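**Trinness Countertop Pack: simulated kitchen scenes for grasp policy testing**

I put this pack together so I could stop arguing with myself over whether a policy was getting better or I was just getting luckier with my object placement. It's a set of 300 rendered tabletop layouts, a scoring script, and the full log of our baseline runs (3,294 episodes, every one of them replayable from its seed). If you've ever spent a whole February resetting a real counter by hand, you already know why I went this way!

The question we built it for is pretty narrow. When you train a policy on tidy objects with clean edges, what happens to it near something big, open and textured? Our guess was that the depth of the container would be the problem. Wrong guess. In our runs the surface mattered a lot more than the depth, and swapping a ridged texture for a smooth one on the same mesh changed where the fingers closed far more often than making the walls taller did. I reran that comparison twice before I believed it.

The layouts I'd send you to first are the crowded ones, with a coiled basket taking up most of the counter, a green bottle tucked in behind it and a yellow lid close to the fingers. They're good at exposing a policy that only knows how to come straight in.

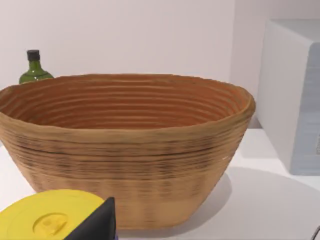
Gerasimos Antoniadis wrote in after trying the beta to say he doesn't fully buy the texture result. His view is that we changed the shading along with the texture, so the policy could be reacting to darker bands and not to the ridges themselves, and he'd want a flat-painted version before citing it.

Fair point, and I've added one. The pack now has 112 paired layouts where the ridges are painted on, geometry flat, lighting the same. Early numbers lean our way but the gap shrinks, so please quote the paired set and leave my first plot alone.

**What you get**

- 300 layouts with fixed seeds
- the 112 paired texture layouts
- episode logs and the scoring script
- 2 baseline checkpoints, one trained with texture randomization and one without

**Stuff to know before you order**

Scoring is strict: a grasp that drags a neighboring object counts as a fail. You can loosen that in the config, just say so when you report. Contact on the woven rims is approximated with a smooth collision shape, so don't use this for anything about fiber friction. Rendering is the slow part, and running headless helps a ton.

Lab licenses go through Casado, student copies are free. Carolina Vieira handles both.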